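Ticket: long-term disability benefit stopped, insurer says the 24-month limit applies
Opened: Sep 24, 2018
Status: Open, waiting on plan administrator
Plan: Ollis group LTD, claims handled by Sosent

Problem as reported

Employee at the Dustham office has been on LTD for a back and nerve condition. Sosent sent a letter saying payments end next month under the "mental or nervous" limit. The employee says the claim was never filed on that basis. The HR portal shows the claim as "Closed, max duration."

First look

I don't take the portal status at face value. "Max duration" is a catch-all and the portal uses it for at least 4 different things, including claims that were moved to a new number. Asked Sosent for the reason code behind it. They sent back the same letter, which has no reason code on it.

The letter quotes one line from the policy and leaves out the sentence after it. The full paragraph says the limit applies when the disability is "caused or contributed to by" a listed condition. That wording may help them more than the line they picked, so I'm not assuming the employee is right either.

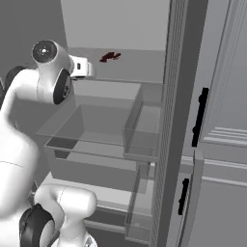
Does the 24-month limit apply if the claimant has both a physical and a listed condition?

It depends on the policy wording. Under "caused or contributed to by," insurers often argue that any overlap is enough. The claimant's usual reply is that the physical condition would be disabling without the other one, and that needs to be backed up in the medical records.

Checks done

Pulled the original claim form. Primary condition: lumbar. Secondary: left blank.

Pulled the February review. A nurse reviewer added a depression code from a pharmacy record. I can't find a doctor's note supporting it as a cause of disability. The prescription could be for sleep or for pain. The review doesn't say.

Called the Nyanda help line, which runs the portal. The rep said the code change "would not affect benefits." The benefit clock moved to the limited category right after that review. Asked for that statement in writing. Nothing yet.

Requested the full claim file from Sosent. Received 30 pages. The index at the front lists more than 500. Sent it back as incomplete and asked for the rest, including internal notes and the vendor report.
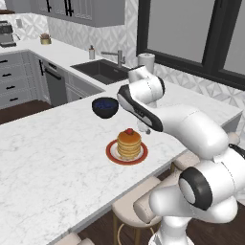 Kitchen island with navy bowl and pancakes

Workaround suggested by Sosent

Sosent suggested the employee file a new claim under the back condition and let the old one close. I told the employee to hold off until a lawyer has looked at it. A new claim could mean a new waiting period and possibly a pre-existing condition question. It might also look like agreement that the first claim ended properly. Sosent says none of that would happen but would not put it in an email.

Next steps

1. Employee to get a letter from the treating doctor covering the back condition alone, with work limits stated in hours and pounds. "Unable to work" with no detail will be ignored.

2. Employee to file the written appeal before the deadline in the denial letter. The phone call already made does not count as an appeal, whatever the rep said.

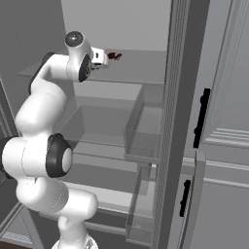

3. Plan administrator at Ollis to confirm which version of the policy was in force on the disability date. We have two, and the limit is worded differently in each.

4. Keep this ticket open until the rest of the file arrives. Nyanda closed it once as "resolved by carrier" and I reopened it. Please don't close it again on the strength of a portal status.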